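Media and Persuasion
Unit 3 handout: The thirty-second spot as an argument
3 May 2019

Read this before the section meeting. Bring it with you, along with your notes on the two spots you were assigned.

What we mean by an argument

A political or commercial spot makes a claim, even when no one in it says the claim out loud. A viewer is supposed to finish the spot believing something, wanting something, or fearing something. In this unit we treat each spot as if it were a short essay and ask what its claim is, what it offers as support, and what it leaves for the viewer to fill in.

The last of these matters most. A spot has very little time. It can't lay out evidence the way a newspaper editorial can, so it depends on things the audience already believes. If a regional bank shows a porch, a dog, and an older couple, it is counting on viewers to connect those with safety and long habit. The bank has said nothing about its interest rates.

Aristotle's word for an argument with an unstated step is enthymeme. You should know the term and be able to use it in your paper. The missing step is supplied by the audience, and people tend to be less critical of a step they supply themselves.

Length and structure

Television spots in the United States were commonly sold in sixty-second units through the 1960s. The thirty-second unit took over in the early 1970s. The change affected how spots were written. A sixty-second spot had room for a small story with a setup and a turn. With half the time, writers dropped the setup or replaced it with a familiar type: the busy mother, the know-it-all neighbor, the man who can't cook.

The course packet has scripts for a coffee account called Flivetti in both lengths. In the long version, a woman comes home, finds her sister waiting, and they argue over who gets the last cup. In the short version the sister is already at the table and the argument is under way. Mark the lines that were cut. Then mark the lines that had to be rewritten so that the shorter version still made sense.

Sound

Students usually write about the picture and forget the sound. Listen to each spot once with your eyes closed before you take any notes. Write down the voices, the music, any effects, and any silence longer than a breath.

Voice-over is often treated as neutral, and it shouldn't be. Ask whether the speaker sounds older or younger than the people on screen, whether the accent belongs to a place, and whether the voice tells the viewer what to do or only describes. In the Grimham furniture spots the announcer never gives an instruction until the final line, when the store address comes up.

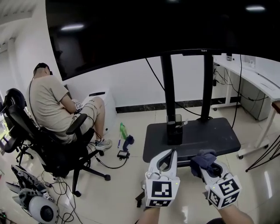
Reading time: 4 minutes

Fear appeals

A fear appeal has two parts: a threat and a way out. Research on health messages going back to the 1950s has looked at how these parts work together. The general finding you need for this course is that a strong threat with no clear way out often leads people to avoid the message. They change the subject, make a joke of it, or decide it applies to someone else.

Political spots have a built-in way out, the vote. This makes fear easier to use in a campaign than in, for instance, a dental health message, where the viewer has to do something every day. It also raises a fairness question that we will discuss in section. A spot can present a threat that is real and still attach it to an opponent without support.

When you analyze a fear appeal, write one sentence for the threat and one for the way out. If you can't write the second sentence, say so in your paper and explain what effect you think that has.

Paid time and free time

The cost of buying air time is only part of how a spot reaches people. When a news program replays a spot in order to discuss it, the sponsor gets additional exposure for nothing. The replay also changes the spot. It now comes with a reporter's introduction, it may be shortened, and viewers are told in advance that it caused a dispute.

For the Sikora case in the packet, make two columns. In one, list what a viewer would learn from the spot alone. In the other, list what a viewer would learn from the news item on it. Some entries will appear in both.

Written assignment

Choose one spot from the packet. You may not use Flivetti, as we will go over it together. Write 3 pages, double-spaced, covering:

The claim, in one sentence of your own
The unstated step and who is expected to supply it
At least 2 choices in sound or editing that support the claim
One objection a reasonable viewer might raise

Don't summarize the spot from start to finish. Your reader has seen it. Quote the script where the exact wording matters and give the line number from the packet.

Reading

Fillow course packet, chapter 4, all
Fillow course packet, chapter 2, review the section on audience only

Students repeating the unit in the July session should use the same packet. The line numbers have not changed.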